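Wullent gallery: the planner meets a table

Last updated: August

Wullent is our grasp planner, the piece of software that looks at a table and decides where a gripper ought to go. Renato Fuentealba wrote the first version, and I inherited it along with 4,000 lines of comments, many of them apologies. The gallery is short because most of our work looks like a terminal window.

1. Wrist view, gripper open 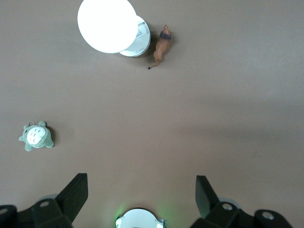
Lamp, lion, Totoro keychain. The lit panel is so bright that it has no surface detail left, a poor start for any software that likes edges. The lion stands almost against the lamp's base, leaving very little room for a finger on that side. The plush has all the space it could want.

2. What the planner makes of such things

No picture yet. Wullent proposes 20 grasps per object and the collision checker, Cardoso, throws out as many as 19 of them. Cardoso treats shadows as furniture unless the depth threshold is set by hand. The setting lives in a file called Rilarico, for reasons Renato took with him to the Stirkumstead office.

Still to do: clip overexposed regions before segmentation, and let version 2 refuse a grasp without printing the whole stack trace.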